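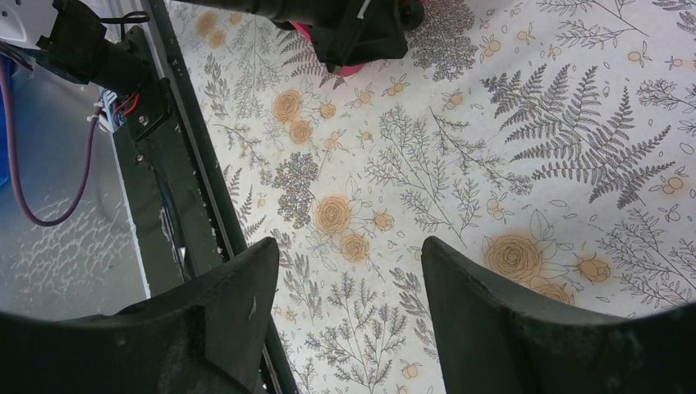 Widlow two-day, stage 2: what a finish (spoilers!)

Forum: Road racing > Results and race chat

hillside_hettie
Posted Friday, 18:42

Just got in from standing on the Samard climb all afternoon and I'm still buzzing, so forgive the ramble. If you've got the highlights saved up for tonight, stop reading now!

Elīna Dambrauskienė. Wow. She went with 500 metres left, from fourth wheel, on the steep side of the last bend where everybody else sits down, and I honestly thought she'd gone too soon. Then she just kept going. The Beltel rider closed to within a bike length by the line and that was that. I've shouted my voice away.

90 km and 1,000 metres of climbing in that wind, and the front group was still attacking each other at the end. Best day I've had at the roadside in years.

bottlecage
Posted Friday, 18:57

Great ride, no argument, but Beltel threw that away. They had three in the front group of eight and used two of them up chasing a move that was never going to stick. Who was meant to lead out on the climb? By the bend there was one of them left and she'd been on the front since the bridge.

hillside_hettie
Posted Friday, 19:05

Oh I don't know, that move had a decent gap when it came past me! You can't let that go with the overall so close. And you can't see from the roadside how cooked everybody else is, so goodness knows what it's like in the bunch.

grannyring_gav
Posted Friday, 19:20

With bottlecage on this one. Let Samard chase it, they had the jersey. Why should Beltel do the work for them?

Lovely finish though. I rode up there in the morning with the club and my lot were walking by the second cattle grid, so seeing them sprint it is a bit humbling.

OldMillRoad
Posted Friday, 19:31

Samard only had two left by then and one had just changed a wheel. They couldn't chase. If Beltel sit up, the break wins and we're all on here moaning that they sat up.

bottlecage
Posted Friday, 19:34

Fair point about the wheel, I missed that, the stream froze on me for most of the descent. I still say one rider chases and the other two sit in. Putting both on the front was panic.

tubs_not_tyres
Posted Friday, 20:10

Did anyone get the gaps? The results page has the stage placings up but the overall is still showing last night's. I think the jersey has changed hands but I make it very tight with the bonus seconds.

hillside_hettie
Posted Friday, 20:16

They read it out at the podium, Dambrauskienė takes it by 2 seconds!! There was a proper cheer. She looked as surprised as anyone.

tubs_not_tyres
Posted Friday, 20:19

Two seconds! So it came down to the bonus on the line. Brilliant.

grannyring_gav
Posted Friday, 20:33

I don't like bonus seconds on a race this short. Over three weeks it evens out, over two days it hands the whole thing to whoever wins the sprint.

OldMillRoad
Posted Friday, 20:41

But that's why they attacked each other all the way up, Gav. Take the bonuses away and the leader just follows wheels. We had that the year Stankevičius won the men's race and it was the dullest final climb I've ever watched.

grannyring_gav
Posted Friday, 20:50

Dull, yes, but he was the strongest all weekend and he won. I can live with dull.

hillside_hettie
Posted Friday, 21:02

I can't! Give me today every time. Is anyone going to the hill climb there in August? I'll be at the same bend with a flask and a louder bell, come and say hello. Parking's easiest by the chapel if you get there before ten.

bottlecage
Posted Friday, 21:08

I'll be there. Riding it, if the knee holds up, so please shout.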